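Drinks table: what changes from March

Several people wrote to us after the last Vulthorpe evening and asked the same thing: where did the coffee corner go, and why is there now a folding table with water? I promised to answer in the newsletter, so I will try to do it in good order.

The coffee machine was old and it leaked. We paid for a repair two times and after the second time the firm, Ulik, told us kindly that the next repair would cost more than the machine is worth. So we gave it away for parts. Until we decide about a new one, we offer cold drinks only, and people who want coffee are asked to bring it in a flask.

The water we order in small bottles from Stindow. I know that big bottles are cheaper, and one member sent me a long calculation about it. But with big bottles we need cups, and the cups were always left on the window sills and under the chairs. A small bottle has a cap and goes home in the bag. During the last season we gave out 1205 bottles of water and 1651 drinks in all, so the rest was cans and a little juice.
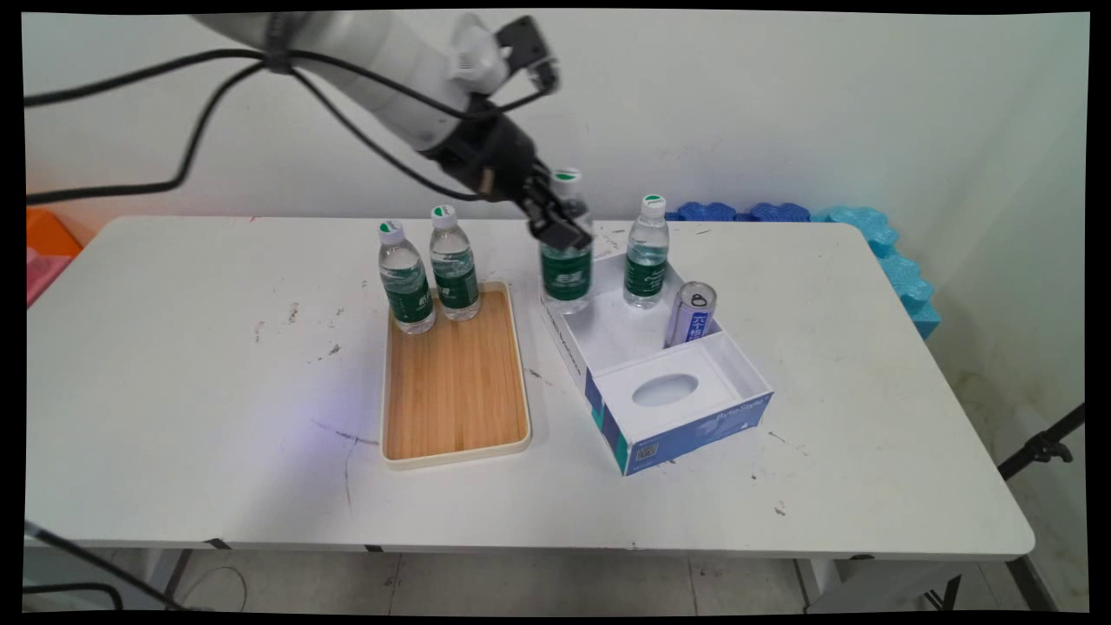

For the serving we don't buy anything new. The wooden trays from the old kitchen are still good, even if they have marks, and they wash easily. For the cans and for the bottles that must travel to the side room we use empty boxes. A tissue box is a surprisingly good size for this: when it is opened on the side, a few bottles can stand in it and a can fits in front of them. If you have such boxes at home, please don't throw them away. Leave them on the shelf by the entrance, flat or not flat, both is fine.

Some small requests for those who help with setting up:

Put the bottles at the back of the tray first and fill toward the front. People take from the front anyway, and then it is easy to see when more are needed.

Please don't mix juice and water on the same tray. We tried it in March and everybody was asking which was which.

Full packs stay under the table. Only one pack should be open at a time.

The bags for empty bottles hang on the door handle. Caps can stay on. Cans go in the other bag, the one with the Zou print.

The price remains 2 for a can, and water is free as before. The tin for coins is in the drawer, and we ask you to bring small change if you can, as there is never enough of it.

About a new coffee machine we will speak at the next meeting, on 11/08/2018. If you know a good used one, with the manual if possible, write to the newsletter address before that date.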